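Stop Grading Demonstrations by the Hour

Opinion

Most teleoperation budgets are written in hours. A lab hires operators, buys two or three leader arms, and reports at the end of the quarter how many hours of demonstration it has recorded. I think this is the wrong unit, and I think it has shaped the field's habits more than any choice of policy network.

An hour of demonstration has no fixed content. At Rikdale, where I spent a year on household navigation and manipulation, we had 362 episodes of one task: go through a doorway, cross a room, stop in front of an appliance, open it. Sorted by operator, the set fell apart. Dagmar Vrabec drove by joystick and never stopped moving; she corrected her heading while passing through the opening. Janka Pešek stopped short of every threshold, rotated in place, and then went straight in. Both styles are competent. Trained on either one alone, the policy was usable. Trained on the mixture, it hesitated at the door, started to turn, and drifted toward the jamb.

The usual answer is to collect more. We did, 215 more episodes, with no instruction to the operators beyond the task sentence. The hesitation stayed. What removed it was a written protocol one page long, which said where to stop, when to turn, and what to do after a bad approach. We discarded everything recorded before it and started again with 30 episodes.

I do not claim that uniform demonstrations are always better. A policy that has only seen clean approaches has no idea what to do from a bad one, and recovery has to be shown by somebody. My claim is narrower. Variation should be chosen and labeled. If recoveries are wanted, ask for them, start the robot in a bad pose, and mark those episodes as such. Variation that comes from whoever was on shift is a different thing, and a model cannot tell the two apart.

Kinesthetic teaching has the same problem in another form. When a person takes the arm by the wrist and pushes it through a motion, the person sees with their own eyes and the robot records with its own camera. The operator leans, looks around a door, and acts on information that never reaches the log. Remote control through the robot's view is slower and more tiring, and operators dislike it. It is still the better method for any task in which something blocks the line of sight, and in a house that covers most tasks.

Simulation makes this cheap to check. Put the operator in a rendered room with the robot's view and nothing else, and record how often they back out at the entrance. The Stisell group has argued that operators behave too casually in simulation for the data to transfer. That may be true of contact forces - I would not train a grasp on it - but casual behavior at a doorway is still behavior, and it shows up before a real base has scraped a real frame. 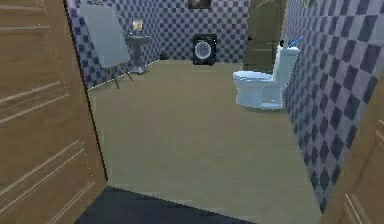

So the figure I would like to see in a report is episodes per protocol, with the protocol attached. Hours can go in the appendix with the electricity.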